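**Honbridge Residents' Forum > Building Services > Proposed change to quiet hours**

**bekholm_office** wrote:

Residents are advised that the management of Bekholm House is reviewing the quiet hours rule adopted in May. Under the proposal, quiet hours would begin at 9 p.m. on all floors. Written comments will be accepted in this thread until 4th July.

**morin_4** wrote:

I wish to record my objection. The present hour of 10 p.m. was agreed after long discussion, and tenants who work late shifts arranged their evenings accordingly. An earlier hour would place an unfair burden on them.

**unit1229** wrote:

I support the proposal. Sound carries through the stairwell, and the carpet fitted by Oseo has made little difference on the upper floors. 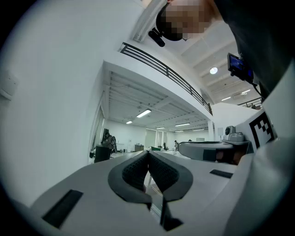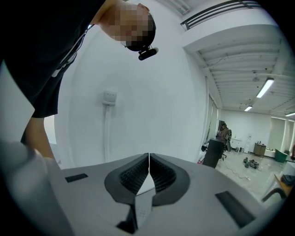 My own view is that the rule should separate loud activity from quiet activity. Music through speakers and moving furniture should stop at 9 p.m. A person in a T-shirt leaning over a hand-held gripper, as in the second picture, is another matter, and I would not want the rule written so broadly as to cover hand work of any kind.

**morin_4** wrote:

That distinction is reasonable on paper. I doubt that it can be enforced. Who decides what is loud?

**bekholm_office** wrote:

The existing complaint form would be used. A fee of $500 applies only after 4 written warnings, and this would remain unchanged.

**unit1229** wrote:

Please confirm whether the laundry room is included. The dryers can be heard from the hallway.

**bekholm_office** wrote:

The laundry room is included in the draft. The full text may be requested at the front desk.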